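Skedley Garden Center – Toxic Plant Handling Check, November
Checked by: Shu-fen Chu

1. Oleander and castor bean kept behind the counter, out of reach of children. OK.
2. Warning labels on all spurge and foxglove pots. Not OK – 8 pots in the Drakside greenhouse had none. New labels printed, to be put on before opening.
3. Gloves and long sleeves at the potting bench. OK. Replace the torn pair.
4. Hand washing after contact with sap. Soap and cold water, then a fresh towel. OK. 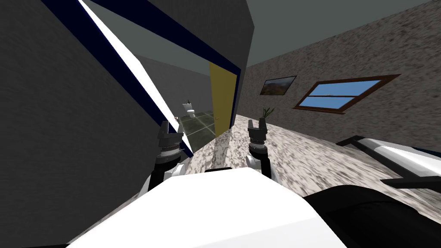 Restroom, through the doorway.

5. Poison ivy on the back fence. Not OK – new shoots at the base of the posts. Dig out the roots and bag them. Do not burn. Check again in 72 hours.
6. Tools wiped down after cutting back rue and hogweed. Pruners OK, loppers still sticky.

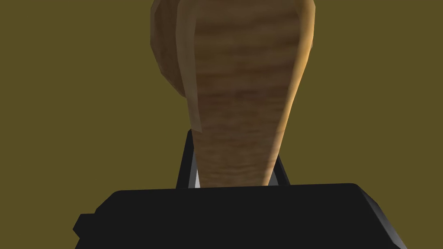 Wipe the loppers with rubbing alcohol and hang them up apart from the rest.

7. Poison control number posted by the phone. OK, but faded.
8. Yew clippings kept away from the Ivel pasture gate. OK. Horses can die from a small amount.

Filed under: Plant Safety, Checklists
© Skedley Garden Center | Contact us | Back to top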